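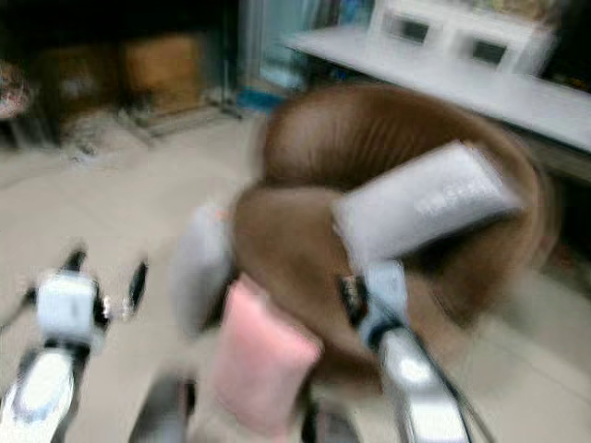 A reader asked this morning whether it's worth buying a reconditioned pump for a travelling irrigator or whether that's just storing up trouble for July. Short thread, as I've done it both ways.

We run 2 hose reels on the potatoes and one on the carrots. The older reel came with an Avcı pump that had been rebuilt before we got it. It ran four seasons and then the shaft seal went on a Thursday evening, with half the field still to do.

New seal, bearings and gasket set from Britadex came to 897 pounds plus VAT. I fitted it myself. Allow a full day if the coupling has rusted on, as ours had.

The price for a reconditioned pump of the same size from Skatora was 1,505 pounds with the old one in part exchange. So the repair was cheaper, but the casing was already worn and I knew I'd be back in it before long.

If you do buy reconditioned, ask for the test sheet. You want the flow and pressure figures for that pump, and the speed it was run at. A copy of the maker's curve tells you nothing about the one on the pallet.

Check the suction side before you blame the pump. We lost pressure at the gun for most of May and it was a perished hose between the foot valve and the inlet. Drawing air the whole time.

Hours matter more than age. Ours does 800 in a dry year and well under half that in a wet one. Write them on the inside of the cover with a paint pen.

Someone else asked about the bottom block at Stinau. It's on drip tape now, so no reel down there. Filters get flushed every other day, more if the river is up.

Seal part numbers are on the plate by the outlet on ours. If the plate has gone, measure the shaft with a proper gauge before ordering. I got that wrong once and had to pay the carriage back.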